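Module project, written report
November 5, 2020

## Background

My project looked at how a small independent bookshop chooses and sells translated fiction. I was placed at Sadside, a shop on two floors with the translated titles upstairs, and my contact there was Drahomíra Tóth, who does the fiction buying. I wanted to find out whether handwritten shelf cards made any difference to sales of books by authors most customers would not know.

## Method

We picked 18 titles from the upstairs shelves. Six had a card written by staff, six had the publisher's printed card, and six had nothing. The books stayed where they were for the whole of April. I took the sales from the till report each evening and left out customer orders — those would have been bought anyway.

I also read the Barnix stock records to see how long each title had been in the shop. The records go back to 2000, but translators' names were only added later, so I could not sort the older books by translator as I had planned.

## Results

The titles with staff cards sold best, and the ones with no card sold slightly better than the ones with printed cards. One novel, *Flodholm*, made up a large part of the staff card sales. It had been reviewed on the radio in the second week, and I should have swapped it for another title at that point.

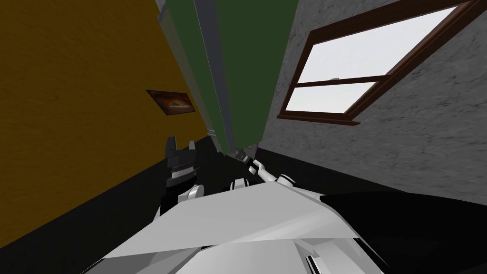
Drahomíra thought the length of the card mattered more than who wrote it. The staff cards were all under 2 sentences and the printed ones were much longer. I did not test this.

## What I would change

The sample was too small, and a month is too short. I would run it again with the cards moved between titles halfway through, and ask Ó Néill, the other shop that offered a placement, to do the same.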